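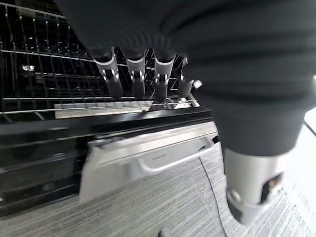

Eglė Sepp puts the trouble with most household robot demonstrations down to tidiness. People record the clean version of a chore, she says, and then wonder why the machine falls over the first time a rack sticks.

23rd March
By our technology writer

The chore in question at Gistix is the dishwasher. The company has a long room in Hisbridge with a striped grey carpet, a row of appliances and a whiteboard where the day's tasks are written up in green marker. Its robot hand is wrapped in dark ribbed fabric, with four slim fingers and a heavy thumb. For most of this year it has been learning to deal with racks.

The method is simple to describe and slow to do. An operator guides the hand through a task from start to finish while the system records what the wrist camera sees and how each joint moves. One run through a task is called an episode. When enough episodes have been collected, they're used to train a model, which then tries the task without an operator.

On the day I visited, the target was 94 episodes and the team had been at it since early morning. A good operator gets into a rhythm, but the rhythm is part of the problem. If every run begins with the door at the same angle and the hand in the same spot, the model learns that one angle and that one spot. So the sheet changes the starting position after every third episode. Sometimes the rack is pulled right out. Sometimes it's left halfway, which the operators dislike, as the fingers have less room to work between the tines.

Dishwashers are harder than they look. The wire is thin and there's a lot of it, and against a black interior a camera can lose track of which rail is nearer. Shiny panels throw streaks of light that shift as the hand moves. The lab could fit matte panels and extra lamps, but the kitchens it wants to work in won't have them.

Then there are the failures. The first collection, called Gunau, finished in October and kept only successful runs. The model trained on it was smooth until it missed a grip, and after that it had no idea what to do. The second collection, Rondonuwu, keeps the fumbles as long as the operator recovers from them. A plate that catches on a tine and has to be lifted out again is now a useful episode. Of the first 162 recorded this way, 9 were thrown out, mostly over timing errors between the camera and the joint readings.

Labelling takes up the afternoons. Each episode gets a plain sentence saying what was done, and two people have to agree on it. There was a long argument over whether "push the rack in" and "close the rack" were one task or two. They settled on one, then changed it back a week later.

Gistix won't give a date for a product. The next task on the list is the cutlery basket, and the operators have asked for a better chair before they start on it.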